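Wirkar publishes Zavley, a simpler way to teach robots to handle clothes

Tuesday, June 16, 2020

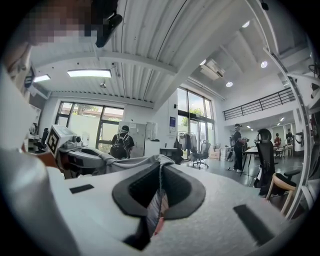

What we're announcing

I'm Müzeyyen Dursun and I lead the cloth handling work at Wirkar. Today we're putting out the method we've been calling Zavley, together with the full write-up and the 1,631 demonstrations we used to test it. I usually leave press releases to other people, but I've been living with this one for so long that I asked if I could write it myself, so please forgive the tone if you were expecting something stiffer!

The short version goes like this. Robots are bad at clothes. They can weld a car door or stack boxes all night, but give one a T-shirt and ask it to find the hem and you'll be there a while. We think a good part of the trouble lies in how the training demonstrations get used, and Zavley is our attempt to use them better. In our tests a robot arm trained with Zavley picked up the edge of a garment and held it flat, ready for folding, in 422 of the 500 trials we ran. The same arm, trained on the same demonstrations in the ordinary way, managed 311.

That's the result. The rest of this is for anyone who wants to know how we got there, and where it still falls over.

Where the demonstrations come from

We collect with hand-held grippers. A person takes one in each hand, does the job with a real garment, and the cameras on the grippers record it from the tool's point of view. Marker blocks on the grippers help us work out where each one is in relation to the other. Plenty of groups work in a similar way now and we make no claim to the idea. What we like is that you don't need a robot in the room to gather the data, so you can do it in an ordinary working space with people getting on with their day behind you.

Our sessions were run in Jitthorpe, in a big open ground floor with far too much daylight coming through the windows. I worried about the light at first (reflections on the floor, glare at certain hours, people wandering through the back of the shot) and we talked about hanging curtains. Remzi Yazıcı, who ran the sessions, was dead against it. His view was that if the method could only cope with a tidy grey booth then it wasn't much of a method. He won that argument and I'm glad he did.

We had 40 garments to work with. Shirts, leggings, pillowcases, a few jumpers, one extremely slippery lining that everybody came to dread. Each demonstration is a single grasp and lift: find an edge, pinch it, bring it up, hold it. Nothing gets folded. We stuck to that one small skill on purpose, and I'll come back to why.

What Zavley does differently

When a person picks up cloth they fiddle. They go in, pinch, feel that they've caught two layers when they wanted one, let a bit slip out, roll it between the fingers and pinch again. The whole thing might last a second or so. In most training setups that fiddling is treated as noise. Either it gets smoothed away or the whole demonstration gets thrown out as a bad one, and what remains is a library of perfect first-time grasps.

We used to do exactly that. Our early filter binned more than a third of what we'd recorded, and I remember looking at the rejected pile one afternoon and thinking that it looked a lot more like how I do my own laundry than the accepted pile did.

So Zavley keeps the fiddling. Every demonstration is split wherever the fingers reopen, even slightly, after touching the cloth. Each piece gets a label that says how it ended - held, slipped or let go on purpose. The robot then learns two things side by side: how to make a grasp, and what to do next given the way the last one ended. It's the second part that earns its keep. When the arm catches two layers it has seen people do that plenty of times and it has seen what they did about it.

The splitting is automatic. The gripper records how wide its fingers are, and a small model looks at that signal together with the pictures around the moment of pinching. We labelled a starter set by hand to train it, which took Remzi and me 2 weeks and a great deal of tea. After that it ran by itself and we only spot-checked.

How we tested it

The trials were done on a single arm fitted with the same kind of fingers as the hand-held tools. A garment was dropped on the table from a fixed height, in whatever heap it landed in, and the arm had one minute to get hold of an edge and lift it. We counted a trial as a success if the edge was still held ten seconds later with only one layer between the fingers. A second person, who didn't know which version was running, made the call from the recording.

None of the trial garments had been used in the demonstrations. We bought them separately and kept them in a different cupboard. I mention this because people always ask, and quite right too.

Most of the improvement came from second and third attempts. If you look only at the very first pinch, the two versions are close to level, which surprised me and rather pleased Remzi, who had said so months before. The ordinary version would miss, go back to the start, and try more or less the same thing again. The Zavley version tended to stay near the cloth and adjust. Watching it, you do find yourself leaning in.

Bhardwaj, our partner on the analysis side, reran the numbers from the raw recordings without using any of our code. They found one mistake in how we had been timing the trials. It changed two results, one in each direction, and the figures in this release are the corrected ones.

What it can't do yet

Quite a lot, frankly. Thick knitwear is still poor. The fingers close on it happily enough but the layer check gets confused, and the arm will sit there holding a fistful of jumper as if the job were done. Very shiny fabric in strong sun is poor too, so perhaps I had a point about the curtains after all.

It's slow. An average success took 23 seconds, and any of us could do it in two without looking up. We weren't chasing speed in this round, but I don't want anyone reading this to picture a laundry full of arms by Christmas.

We also don't know how well the approach carries over to two arms working together. The people doing our demonstrations used both hands, and the second hand often does something quite subtle - a bit of tension here, a nudge there - that our single arm simply ignores. All of that is in the recordings, waiting for somebody to make use of it. We've started, but there's nothing in today's release on it and I'm not going to promise a date.

And we only tried grasping and lifting. I said I'd come back to that. Folding is what everybody wants to see, it makes a much better video, and more than one person told me we should have gone for it. But when we looked at our old folding attempts, nearly all of them had failed before the first fold, right at the point of getting hold of an edge. It seemed daft to keep building on top of a step that didn't work.

Getting the method and the data

The write-up, the splitting code and all the demonstrations are free for research and teaching use from today through the Wirkar website. The demonstrations come with their labels, including the ones we got wrong the first time, which are marked as corrected so you can see what changed. Faces are obscured throughout. If you'd like to use any of it in a product, please write to us first and we'll talk it through.

We've also included the pile of recordings our old filter would have thrown away, as a separate list, so that anyone can train with and without them and check our main claim for themselves. If you get a different answer from ours, I would really like to hear about it!

Remzi will be giving an online talk about the sessions later in June, with time for questions at the end. Sign-up details are on the same page as the download. He's happy to go into the practical side: how to brief people, how long a session can sensibly run before everyone's wrists give out, what to do with slippery linings.

Thanks

To everyone in Jitthorpe who picked up a pillowcase for us, put it down and picked it up again. To Bhardwaj for being so thorough about the timing. And to the rest of the team at Wirkar, who put up with heaps of odd clothes on every available chair for most of the spring.

About Wirkar

Wirkar is a small research company working on robot handling of soft and awkward things, mainly cloth. Zavley is its first publicly released method.

Press contact

Müzeyyen Dursun, Cloth Handling Lead, Wirkar. Interviews by phone or video call, mornings preferred. Recordings of the test trials can be sent on request.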